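Ticket 177 — Toaster, shared kitchen, second floor
Category: Small appliances
Status: Open, waiting for part
Priority: Low

Problem as reported
The green two-slot toaster does not brown the bread evenly. When I toast only one slice, one side becomes dark and the other side stays almost white. Also the lever sometimes does not stay down. I push it, it comes up again at once, and I must push it two or three times more. It started in March, after the toaster was moved from the window side to the counter near the sink.

What I tried before writing
I emptied the crumb tray. It was quite full. I also changed the wall outlet, and I turned the browning dial to the lowest and then to the highest position. The lever problem was the same in both outlets.

Reply from Brimov Facilities, Wednesday, 9:40
Thank you for the clear report. Please make the following checks and write the result under each one. Always unplug the toaster before you look inside or clean it, and let it cool down completely. Please do not put a knife or a fork into the slots.

Step 1. Empty toaster
Plug in the toaster, leave both slots empty, and press the lever. On many models the lever will not hold without power, so be sure the plug is fully in.
Result: Lever held on the first try. I repeated it 5 times and it failed once.

Step 2. One slice, right slot
Use one slice of plain bread, not too thick. Put it in the right slot and leave the left one empty. Set the dial to the middle. Look if the bread is standing straight or if it is leaning to one side.
Result: The bread leans toward the front wall of the slot. In the left slot you can see the heating wires and the guard wires.

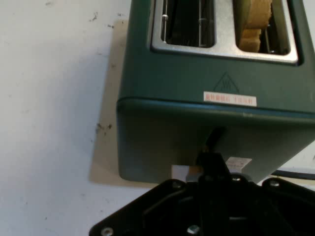 Step 3. One slice, left slot
Do the same with the left slot. Keep the dial where it was.
Result: Much better here. Both sides came out light brown, maybe a little darker on the back. The lever held.

Step 4. Check the guards
With the plug out and the toaster cold, press the lever and watch the guards in the right slot. They should move toward each other and hold the bread in the center.
Result: The back one moves well. The front one moves only a little and then stops. I did not touch it.

Step 5. Lever channel
Clean the channel of the lever with a dry, soft brush. Do not use water or oil.
Result: Some crumbs came out, more than I expected. After this I pressed the lever 13 times with the plug in, and it stayed down every time.

Answer from Brimov Facilities, 14:15
The lever problem was probably from the crumbs. For the uneven toasting, the front guard of the right slot seems to be stuck, so the bread is too near to the heating wires on this side. We do not want to bend it by hand. We have asked our supplier, Loverov, if the guard can be ordered alone or only together with the inner part.

Until then please use only the left slot. We will bring a small note to put on the counter.

Last update from reporter
Understood, the note is there. The left slot is still fine and the lever also. Please leave the ticket open until the part has come.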